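# ゲリレルの湯加減

「二度高い」と妻に言われた朝から、私の隠居生活は煎茶に支配されるようになった。
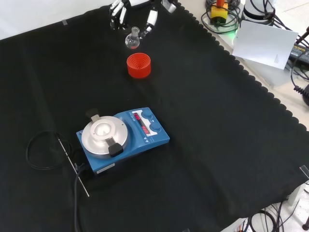 ヘマント・タクールに言わせれば、茶なんぞ沸いた湯をかけて飲めば済む話で、温度を気にするのは葉に自信のない人間だという。彼は毎朝、牛乳と茶葉と砂糖を鍋で煮立て、吹きこぼれる寸前で火を止める。それを四十年やって胃も夫婦仲も壊していないのだから、説得力はある。

しかし私は引き下がれなかった。駅裏の茶舗ゲリレルで、百グラム600円の煎茶を買ってしまったのである。店主は包みながら「七十度で」とだけ言った。医者が余命を告げるときの声だった。

はじめは湯冷ましを使った。次に急須を替え、水を替え、しまいには台所に立つ時刻まで替えた。妻は黙って全部飲み、湯呑みを置いて「まだ二度高い」と言う。温度計も持たずにである。疑った私がこっそり測ると、七十二度だった。六月のことで、窓を開けても台所は蒸した。

私は帳面をつけはじめた。湯温、蒸らしの秒数、妻のひとこと。三冊目に入るころには、ひとことの欄がいちばん正確だと認めざるをえなくなった。「ぬるい」「渋い」「考えごとをしながら淹れたでしょう」。最後のは当たっていた。トルカー信金に預けた定期の利息のことを考えていたのだ。

ある日の午後四時、ヘマントが訪ねてきた。私は帳面どおりに、七十度きっかりの煎茶を出した。彼は一口含み、長いこと天井を見てから、砂糖はあるかと訊いた。

妻が笑って砂糖壺を出した。彼は山盛りで2杯入れ、うまいと言った。妻も真似をして入れ、これはいいと言った。私は七十度について説明しかけたが、二人はもう鍋で煮たらどうなるかという話をしている。

翌朝、台所から牛乳の匂いがした。覗くと、妻が鍋の前に立ち、600円の葉を惜しげもなく放りこんでいるところだった。

「何度だ」と私は訊いた。

「沸いてる」と妻は言った。

私は帳面を開き、湯温の欄にそう書いた。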